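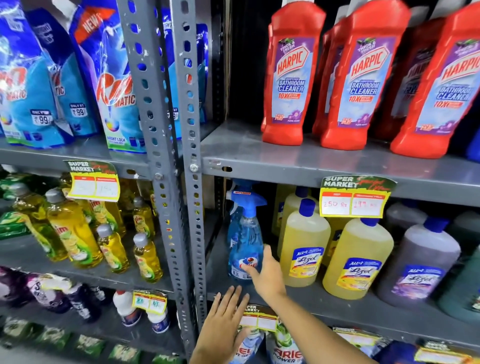
Rapport de projet – Évaluation du kit Plurnum pour la mise en rayon automatisée
10 août 2021

1. Pourquoi ce kit

Notre groupe cherchait depuis avril un système capable d'apprendre des gestes de magasin sans qu'on ait à programmer chaque trajectoire à la main. Le kit Plurnum, distribué par la société Irnis, promet exactement cela : on enregistre des gestes humains vus depuis la tête, le logiciel les découpe, et le bras les rejoue en les adaptant. Nous l'avons eu en prêt pendant 30 jours et, disons-le tout de suite, nous avons adoré travailler avec !

Le choix du rayon entretien s'est imposé assez vite. Les flacons ont des formes pénibles pour une pince (cols inclinés, gâchettes de pulvérisateurs, recharges souples qui se tiennent debout comme elles peuvent) et les étiquettes de prix accrochées aux tablettes gênent souvent l'approche. Si le kit s'en sort ici, il s'en sortira avec des boîtes de conserve.

2. Enregistrement des gestes

Nous avons retenu 234 séquences, réparties en sept types de gestes : toucher, saisir, incliner, reposer, avancer, redresser, lire le prix. La prise en main du logiciel est un vrai plaisir – l'interface s'ouvre directement sur la dernière session, et on peut annoter au clavier sans jamais toucher la souris. 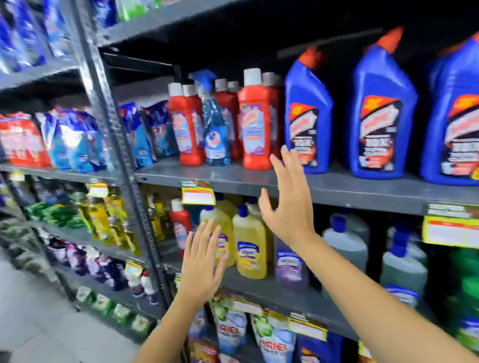 Les gestes à deux mains nous ont donné plus de fil à retordre. Dès que les deux bras travaillent à des hauteurs différentes, le module de découpage hésite sur la main « active » et propose parfois deux débuts de geste. On corrige en quelques clics, mais il faut y penser. La documentation (version Tetalside, la plus récente) consacre une page entière au réglage du seuil, et nous aurions gagné du temps à la lire plus tôt...

3. Saisie et inclinaison

C'est la partie qui nous passionnait le plus ! Un flacon penché change d'apparence : l'étiquette part de travers, le goulot peut sortir du champ, et les doigts masquent une partie du corps. Nous avons comparé le suivi d'origine et l'extension Chávez, vendue à part.
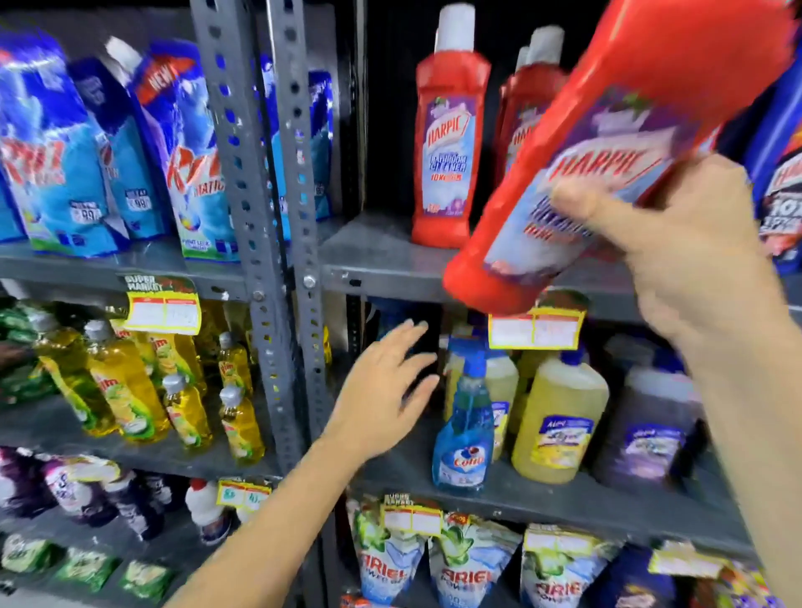 Avec l'extension, le suivi tient nettement mieux sur les bouteilles rigides, même quand des produits identiques attendent juste derrière. Sur les sachets de lessive, la différence est faible. Nous avons réservé 40 séquences pour ce test, ce qui reste peu, et nous aimerions le refaire avec davantage de sachets.

4. Avis du groupe

Points à améliorer : l'export est lent, les messages d'erreur ne sont traduits qu'à moitié et le harnais de tête serre un peu au bout d'une heure. Pour un atelier d'étudiants, nous recommandons le kit de base sans hésiter, et l'extension seulement si l'on travaille sur des objets rigides. Les annotations et le tableau des réglages sont joints en annexe.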